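스키트홀름 중고차 시세 텍스트 묶음 README

(정리: Didier Moulin, 마지막 수정 2020-11-05)

급하게 씀. 빠진 거 있으면 이슈로 남겨주세요.
중고차 매물 설명글 + 가격 + 주행거리. 언어는 한국어 위주, 영어 조금 섞임.
코드명은 Skitholm. 예전 이름 Bastport 로 받은 분들은 지우고 새로 받으세요, 컬럼 순서가 다름.

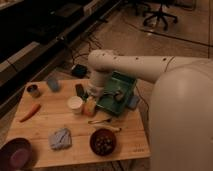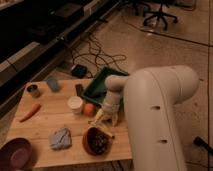
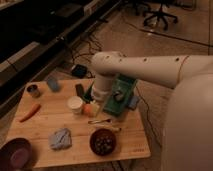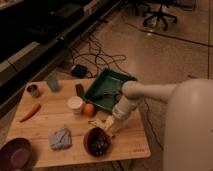 네 장 다 같은 나무 테이블, 흰 로봇 팔.

데이터 얘기. 매물글은 Discombe 게시판에서 판매자가 직접 쓴 글만 모음. 딜러가 복붙한 홍보문은 뺐는데 아직 좀 남아있음. 제일 골치는 색상 컬럼. 판매자마다 "흰색", "화이트", "진주", "크림" 다 따로 씀. 위 사진 로봇 몸통만 해도 누구는 흰색이라 하고 누구는 크림색이라 할텐데 차도 똑같음. 그래서 color_raw 에 원문 그대로 두고 color_norm 에 묶은 값을 따로 넣었음. 흰색 계열은 전부 white. 크림, 아이보리도 white 로 들어감. 구분 필요하면 color_raw 쓰세요.

파일 구성

listings.csv : 본 파일. 한 줄이 매물 하나
text/ : 설명글 원문, 매물 id 로 파일명
price_history.csv : 가격 바꾼 기록. 없는 매물도 많음
dealers_removed.txt : 뺀 딜러 id 목록
check.py : 컬럼 개수랑 인코딩만 확인하는 스크립트. 별거 없음

컬럼 설명 (listings.csv)

id : 정수. 중간에 빈 번호 있음, 정상임
maker, model : 판매자 입력값. 오타 고친건 maker_fix, model_fix
year : 연식. 최초등록 기준으로 적은 사람이랑 모델이어 기준으로 적은 사람이 섞여있음. 못 고침
km : 주행거리. 마일로 적은 매물은 변환했고 unit_flag=1
price : 만원 단위
fuel : gasoline, diesel, lpg, hybrid, ev, unknown
accident : none / minor / major / 비어있음. 비어있음을 무사고로 보면 안됨!!
color_raw, color_norm : 위에 씀
region : 시도 단위까지만. 구 단위는 개인정보 때문에 지웠음
posted_month : 월까지만

규모

학습용 매물은 전처리 끝난 것만. 검수용으로 600건을 따로 뺐고 이건 사람이 두번 읽음. 600건 중 67건은 두 사람 의견이 갈려서 disagree=1 로 표시. 주로 사고 이력 문구 때문. "단순교환 있음" 을 minor 로 볼지 none 으로 볼지. 결국 minor 로 통일했는데 문구가 애매한 건 disagree 그대로 남김.
price_history 에서 가격이 0 이나 9999 인 행 233개 삭제함. 판매자가 "가격문의" 대신 넣은 값.

8월 수정분

- lpg 가 diesel 로 들어가던 버그 고침. 8월 전에 받은 파일이면 fuel 통계 다시 돌리세요
- 글자 50자 미만 설명글은 text/ 에서 제외. listings.csv 에는 그대로 있음 (has_text=0)
- 전화번호 마스킹 다시 돌림. 숫자를 한글로 쓴 번호 ("공일공...") 도 잡음. 그래도 샌 게 있으면 바로 연락 바람
- 번호판 번호 삭제. 글 안에 적힌 것까지

쓸 때 주의

가격 예측 모델에 바로 넣지 마세요. 올린 가격이지 팔린 가격 아님. 네고 얼마 했는지는 모름.
같은 차가 여러번 올라온 경우 있음. dup_group 으로 묶어뒀는데 설명글을 새로 쓴 경우는 못 잡음. 학습/평가 나눌 때 꼭 dup_group 단위로 나누기. 안그러면 점수가 말도 안되게 높게 나옴. 내가 처음에 그랬음.
수입차는 옵션 이름이 제각각. "풀옵" 이라고만 쓴 글이 많아서 옵션 컬럼은 아예 안 만듬.
전기차 매물 적음. ev 만 따로 떼서 뭘 하기엔 부족.
km 이 연식에 비해 너무 적은 것들 있음. 0 하나 빠진 건지 진짜인지 확인 안되서 그대로 둠.

인코딩

UTF-8, BOM 없음. 엑셀에서 바로 열면 한글 깨짐. 데이터 가져오기로 여세요. 줄바꿈은 LF. 설명글 안의 이모지는 안 지움.

읽는 법

판다스면 dtype 지정 추천. id 를 문자열로 읽어야 text/ 파일명이랑 맞음 (앞에 0 붙음). km 은 빈칸 때문에 float 로 읽힘, 신경 안써도 됨.

사용 조건

연구, 개인 공부용은 자유. 상업적 사용은 문의 먼저. 원문 재배포는 안됨, 통계나 학습된 모델 공개는 괜찮음. 삭제 요청 들어온 매물은 다음 버전에서 빠지니까 받아간 쪽에서도 맞춰서 지워주세요. 삭제 id 는 removed_ids.txt 로 올릴 예정, 아직 없음.

인용할 때는 "Skitholm 중고차 매물 텍스트, Didier Moulin 정리" 정도면 됨. 

할 일

- Fankhauser 쪽 정비 이력 붙이기. 차대번호가 없어서 매칭이 될지 모르겠음
- region 이 비어있는 행 채우기
- 연식 기준 표시 컬럼 (year_basis) 추가. 글에 적혀있는 경우만이라도
- 딜러 글 한번 더 걸러내기
- check.py 에 중복 id 검사 넣기
- 영어 README. 언제 할지는 미정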